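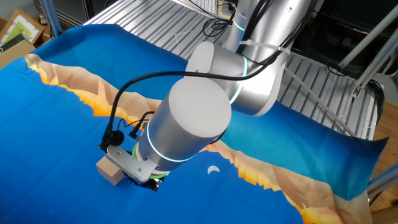

Lundska Mat and Block Set for Student Robot Teams

From Endadard, for clubs, classes and Tuncer teams

In stock. Ships rolled, in a tube.

If you run a robot arm club, or you teach the kind of class where everybody wants a turn with the arm and there is only one arm, you probably know how the first few weeks go. Somebody brings in a coffee mug, somebody else brings in a stuffed frog, and by the end of the session the students have had a wonderful time and can't quite say what they were trying to do. We love the frog. But at some point a team needs a plain job that it can do over and over, and talk about afterward, and that is what we made the Lundska set for.

It's a printed fabric mat and a small wooden block. You lay the mat out on the table under the arm, you put the block down somewhere on the blue, and the students have to get the gripper over to it, close on it, lift it and set it down again in another place. That sounds very small when you read it on a web page, and then you watch a team of ninth graders spend a whole Wednesday afternoon on it and go home happy!

The mat

The print is a landscape, with big stretches of deep blue and a jagged band of mountains running across between them in beige, orange and yellow. There's a little white crescent moon in the blue as well, and it has become everybody's favorite landmark. ("Left of the moon" is now a real instruction in our Kambridge club. So is "no, the other side of the mountains.") We tried a plain grid first, and the students found it perfectly useful and very dull, and they kept mixing up their rows and columns when they called out positions to each other. With the landscape they just talk.

It is fabric, so it folds and wrinkles, and it will drape over the side of a narrow table. You can smooth it flat with your hands before a run, or clip it down at the corners if your team likes things tidy. Some of our teams leave the wrinkles in on purpose once they are getting good, to give themselves a bit more to deal with. For scored runs at the Tuncer meet it should be smoothed out.

The block

Light, unfinished wood, a size most student grippers can get around without much fuss. We don't paint it. The pale wood is easy to pick out against the blue, both for the person standing at the table and for a camera on the wrist. 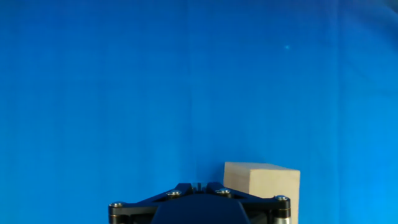

Teams working from a wrist camera should spend a little time with the block turned at different angles, and should look closely at how much of it the gripper covers as the arm comes down. Students tend to practice with everything squared up nicely and then get a shock the first time a judge sets the block down slightly crooked. A few minutes of that at the start of each session goes a long way, and it's a nice job for whoever isn't driving.

If a block gets chewed up or wanders off in somebody's backpack, spare blocks are sold separately. Any shop class can sand the edges back for you, too.

What's in the tube

Lundska printed fabric mat
Wooden block
Four corner clips
Activity booklet, spiral bound, with record sheets you can copy
Task card for the Tuncer block round

The arm, the gripper, the cameras and the table are yours. We've had the mat on metal tables, on a door laid across two sawhorses and (once, in May, in lovely weather) on a picnic table, and it was fine on all of them.

How a session usually goes

In our own club a driver, a caller and a recorder work together, and they trade places after every few tries. The driver moves the arm. The caller stands back and says where the block is and where it should end up. The recorder fills in the sheet: start spot, end spot, did it get there, anything odd. It's the recorder's job that the students grumble about and then come to care about the most, once they have enough filled-in sheets to see that they always miss on the far side of the mountains.

The booklet starts with hovering over the block and backing off again without touching it. Please don't skip that one, even with an older group. After that come lifts, then moves within one patch of blue, then moves across the mountain band, and at the very end a few open projects for teams who are saving their runs and want to train something with them. 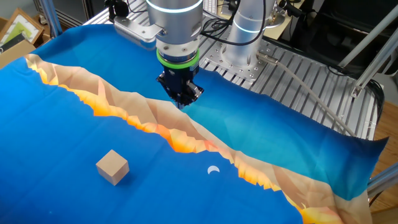

Getting ready for the Tuncer block round

The round is short and friendly. A judge places the block, the team has a look, and then the arm has to move it to the spot the judge calls out. Teams may drive by hand or let their own program do it, and these are scored separately, so a brand-new club can enter without worrying about the seniors down the hall. A perfect score is 100, and a clean hover before the grab counts toward it. Check the task card for the current points, and check your gripper fingers before you travel!

Care

Shake it out, wipe it with a damp cloth, and roll it with the print facing out. Don't iron it on a hot setting. Keep markers away from it, and soldering irons very far away from it.

A note from the club table
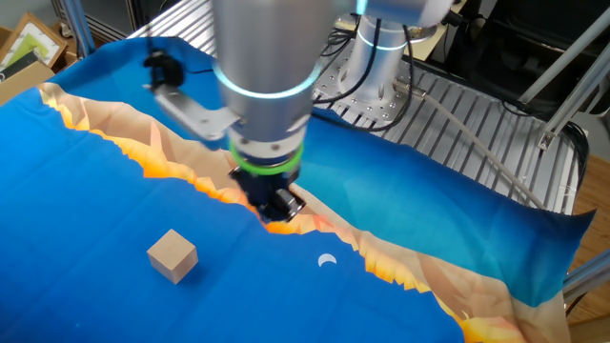 Umut Kılıçarslan
Club Coach and Kit Designer, Endadard

I started the Kambridge club with a handful of kids and we now have 40 on the list, and between them they have logged some 4000 tries on these mats, every one written down by a recorder with a pencil. I've read more of those sheets than I would like to admit. My favorite just says "got it, then Dad called," in the column for anything odd.

What I'd tell a new coach is to go slowly and let them miss. I used to jump in as soon as the fingers were headed for the wrong side of the block, and I'd have the thing fixed before the caller could open her mouth, and of course then she had nothing to call. Now I keep my hand near the stop button and my mouth closed, mostly. The younger ones whisper to the arm while it moves, the older ones argue about whether the last approach was too steep, and either way the sheet gets filled in.

If your school has a different arm from ours, or you're not sure the mat will suit your table, write to us and tell me what you've got. I answer those messages myself, usually in the evening after club, and I'm always glad to hear what other teams are up to.

Ordering

Schools and clubs can order by purchase order or by card. Replacement mats, spare blocks and extra booklets are listed on the Lundska parts page, and the record sheets can be downloaded from there as well.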